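Does Ondovau take Amex, and is the tasting menu worth it?

We have a table at Ondovau in February, party of 2. The website says $107 a head but nothing about cards. Also wondering if the portions are small. My husband eats a lot.

2 answers

They took my Amex in the fall. The $107 doesn't include drinks or tip, so with wine we paid just over $400 for two. The short rib was very good and the bread keeps coming. Dessert was a dry almond cake, skip it if they let you swap.

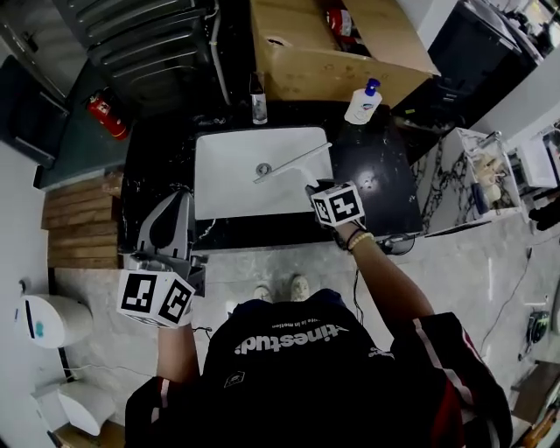 Ask for the back room when you call. The front gets loud after 7:30 and the tables by the door are tight.

never been but Ninitz is cheaper and you can order what you want. get the dumplings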